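Products | Software | Hardware | Docs | Downloads | Support | Contact

Senetti – session software for hand-held gripper recording

Senetti is the desktop software that goes with the Stenderside hand-held grippers. It takes in the recordings from one or two grippers, works out how each tool moved and how wide its fingers were at every moment, and writes the result in a form that a training script or a motion planner can read. It is sold as a license per workstation, with or without hardware.

The current release is Senetti 2. Customers with a first-generation license can move over at no charge until the end of February. Projects made in the older version open directly and are converted on first save. The conversion can't be reversed, so keep a copy of the project folder if other people in your group are still on the old release.

What it does

The software is split into four modules that share one project file. You can run them in order from the main window or call them one at a time from the command line.

Intake copies the recordings off the gripper storage, checks the files for gaps and matches the left and right streams to each other. Matching uses the hardware sync pulse where both tools have one. If a pulse is missing, Intake falls back to clock time and marks the session yellow in the list. A yellow session can still be used, but two-handed actions should be checked by eye before export.

Track estimates the path of each gripper from the wide-angle video and the motion sensor. It runs in two passes. The first builds a map of the work area from a slow sweep recorded at the start of the session, and the second places every recording inside that map. Sessions without a sweep can be tracked one recording at a time, but then the two hands won't share a coordinate frame.

Width reads the square markers on the gripper fingers and turns their positions into an opening value. It needs the lens calibration file that came with the tool. If you swap a finger, run the open-and-close routine again before the next session. The old table will give plausible numbers that are slightly wrong, and the software has no way to notice.

Review is where a person looks at the result. The raw lens view is shown next to the tracked path and the width curve, and the playhead is shared between them. Recordings can be split, trimmed, labeled, flagged or dropped. Nothing is deleted from disk until the project is closed and the cleanup command is run.

Working with cloth

Most of the changes in this release came out of garment work. Cloth is harder on the software than rigid parts. It covers markers, it takes up a large part of the view, and it moves while the tracker is looking for things that stay still. Earlier versions would sometimes pick up points on a sleeve or hem and let the tool drift with them.

Track now lowers the weight of points that move apart from the rest of the view, and it prefers fixed detail such as the edge of a table, cable openings or lettering on a wall. A plain tabletop against a plain backdrop is still a weak case. If the health bar in Intake stays low, put something with clear contrast behind the work area and record the sweep again. 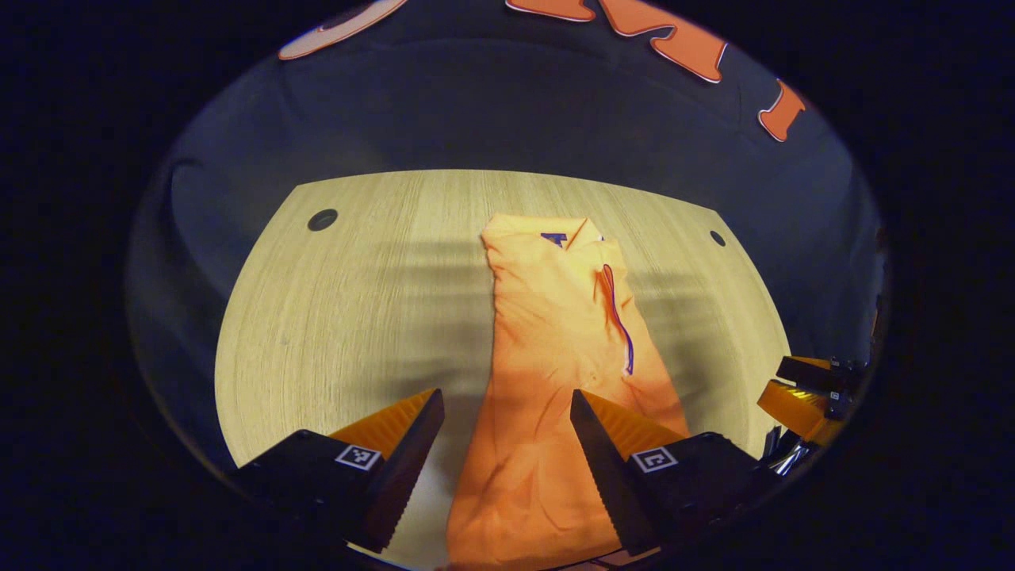 Raw lens view over a folded polo shirt, finger markers in view, second gripper at far right.

Width has a new hold setting for the same kind of work. When fabric hides one marker, the opening is worked out from the other one and the last good pair. When both are hidden, the value is held and the samples are tagged as estimated. The tag is kept in the export, so you can decide later if you want those samples in a training set. The hold time is set in the project options and can be switched off completely.

In two-handed sessions the second tool often enters and leaves the view of the first. Review can mark these moments on the timeline. The marks come from the tracked paths and the markers together, and they are a quick way to find handovers and double grasps in a long session.

Planner link

The planner link is an optional add-on. It takes a reviewed recording and checks it against a robot model: reach, joint limits, speed and contact with the table. Sections that the arm can't follow are shown in red on the path. You can shift the base of the robot in the view and check again without exporting. The add-on doesn't drive a robot by itself – it writes a plan that your own controller has to load and approve.

Robot models are read from standard description files. For arms with a Grista controller there is a ready-made profile that includes the tool offset for the Stenderside fingers. Other controllers need the offset entered by hand. The manual has a drawing with the points to measure between.

Command line and scripting

Every module can be run without the main window. A typical overnight job runs Intake, Track and Width on a folder of sessions and leaves a report for the morning. The report lists recordings that failed, with a reason code. Code 401 is the one support gets asked about most. It means the calibration file doesn't match the serial number of the tool, usually after grippers have been swapped between stations. Pick the right file under Tools and run Width again. Tracking doesn't have to be repeated if the lens is the same type.

The Python package reads project files directly and gives access to paths, widths, labels and tags. It can't change the raw recordings.

Requirements

Workstation: 64-bit Linux or Windows, a dedicated graphics card, and a solid-state drive with free space for twice the size of the raw session.
Project size: tested with more than 2000 recordings in one project. Review becomes slow to open above that, and we suggest splitting by task.
Recording length: up to 300 seconds each. Longer recordings are divided automatically at Intake.
Grippers: all Stenderside hand-held models with finger markers. Older models without a sync port work in single-hand mode.
Network: needed for activation only. Offline activation is available on request.

Licensing and ordering

A workstation license includes Intake, Track, Width and Review, the Python package, and one year of updates. When the year is over the software keeps running at its last version. The planner link is licensed separately and needs a valid workstation license. Teaching licenses cover one room and don't include phone support.

Orders in Europe and Turkey are handled by our distributor Dağdelen, who also keep spare fingers and pads in stock. Everyone else orders from Stenderside directly. Please give the serial numbers of your grippers with the order so that the calibration files can be put in the download.

Comments (4)

foldbench
Does the hold setting work on projects converted from the old version, or do I have to run Width again? Mine all show the option grayed out.

Stenderside support
You have to run Width again. The old version didn't store the separate marker readings. Tracking results are kept.

mkr_lab
Drift on sleeves is much better for us. Thick towels still give trouble when both hands are close together and most of the view is towel. A longer sweep helped some.

tablefour
Any chance of a Mac version of just Review? I don't need to track anything on the laptop, only go through labels.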